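**Ticket 328: Lunch counter, sandwiches falling over**
Opened: Oct 24, 2021
Site: Foralstead, ground floor café
Status: open, in the way a wound is open

**Reported problem**

Triangular sandwiches won't stay upright on the trays. They leave the kitchen standing and reach the counter lying down, filling first. Customers have begun calling them "the casualties."

**Log**

*Entry 1.* Suspected the bread. Swapped the Dresel white for the Hladun multigrain, same thickness. The multigrain fell over too, only with more seeds. Bread cleared of all charges.

*Entry 2.* Suspected the filling. Egg salad is a known slider, so we tried cheese and pickle. Better, until someone walked past with the mop bucket. Cut the mayo by half on the egg. Two complaints about dryness before noon.

*Entry 3.* Head office at Tristeck suggested we lay the sandwiches flat. Asked whether they had seen the display case, which has a clearance of 70 mm and a price sticker stuck right where you'd want to look. They said they'd get back to us. Marked as waiting on a third party.

*Entry 4.* Measured the cut. Our halves weren't halves. One side was wider than the other by more than 2 cm, so every second sandwich was standing on a slope of its own making. New rule: trim the crusts first, then cut corner to corner with the long bread knife. The little serrated one now lives in the drawer with the dead batteries.

*Entry 5.* Test with the new cut, one sandwich to a tray.
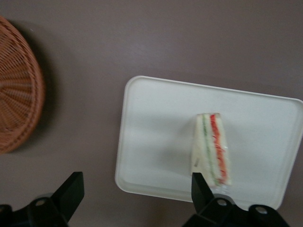
The wide end makes a decent foot if the cut is straight, and we'd like that noted for whoever is on mornings. On the white tray with the rounded corners the wedge is standing upright, a bit right of centre, a black gripper fingertip against its base, with the wicker basket off to the left on the same grey tabletop. We'll stick with the white trays for now.

*Entry 6.* Related to ticket 381 (display case door slams). Fixing the cut won't help if the door keeps going off like a starter's pistol. Felt pads ordered, due in November. Until then, close it with your hip, gently.

**Next step:** try a full row. Leave ticket open. Egg salad to go back to its old colour and moisture, by popular demand.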